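Botellas, tapones y otras promesas

Llevo años oyendo que el envase "conserva". Lo dicen las etiquetas, lo dicen los catálogos y lo repite mi cuñado cada vez que compra aceite. Como no me lo termino de creer, en enero empecé a juntar botellas oscuras de las que la gente usa en casa para vinagre, salsas, extractos y jarabes, y a mirarlas con un poco de mala leche.

Aviso de entrada: aquí no se recomienda ninguna marca. Las botellas que yo compré son de Poulain y de Drolia, las pagué de mi bolsillo y en las dos casas me prometieron más o menos lo mismo con palabras distintas. Poulain habla de "sabor intacto". Drolia habla de "barrera natural". Cuando escribí para preguntar qué quería decir eso, Poulain me mandó un folleto y Drolia me mandó el mismo correo dos veces.

El vidrio oscuro tiene buena fama y algo de razón hay en ella, porque deja pasar menos luz. Otra cosa es que haga falta. Si la botella vive dentro de un armario cerrado, y en mi cocina todas viven ahí, el color me parece sobre todo un argumento de venta. Gladys Montoya, que vende a granel en Lirnton, me discutió este punto durante una tarde entera y sigue sin convencerme, aunque reconozco que su tienda tiene un ventanal enorme y la mía es una despensa sin ventana.

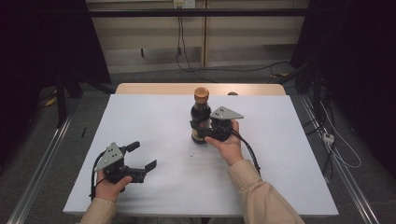 Luego está el asunto del tapón. Los de rosca en tono cobrizo se han puesto de moda, quedan muy bien en la balda y suben el precio sin que nadie sepa explicarme por qué. En la tienda de Arum donde compré las mías, el mismo formato de 200 ml costaba bastante más con tapón de color que con tapón negro. Pregunté si cerraba mejor. Me dijeron que "da otra sensación". No lo dudo.

Lo que sí miro ahora, y antes no miraba, es cómo se coge una botella. Las estrechas y altas son cómodas con una mano y traicioneras sobre una superficie lisa - basta un codazo. Las de 500 ml pesan lo suyo cuando están llenas, y con los dedos aceitosos no me fío. Benoît Riviere, con quien comparto el huerto y las conservas, defiende las cuadradas porque aprovechan la balda. Serán muy prácticas para guardar, pero a mí me gotean todas por la esquina.

De las etiquetas diré poco. Las que van pegadas cerca de la base se mojan en cuanto pasas un trapo por la balda y acaban levantadas por un lado. Escribo el contenido con rotulador en un trozo de cinta, arriba, y me ahorro el disgusto. No queda bonito. Tampoco queda bonito echarle jarabe a una ensalada, que me ha pasado, y el líquido oscuro dentro de una botella oscura se parece a cualquier otro líquido oscuro.

Me quedan por probar las pequeñas, las de 70 ml, que Drolia vende como "formato de degustación". Sospecho que es la forma elegante de cobrar más vidrio y menos contenido, pero las tengo pedidas y ya veremos. Si alguien tiene una botella con tapón de rosca que lleve más de un año en uso diario sin que se pase la rosca, que me escriba y me diga de dónde la sacó. Fotos, por favor, que de palabra ya me han contado muchas cosas.

Utilizamos cookies propias y de terceros para mejorar la navegación. Si continúa en esta página, entendemos que acepta su uso. Aceptar | Configurar | Más información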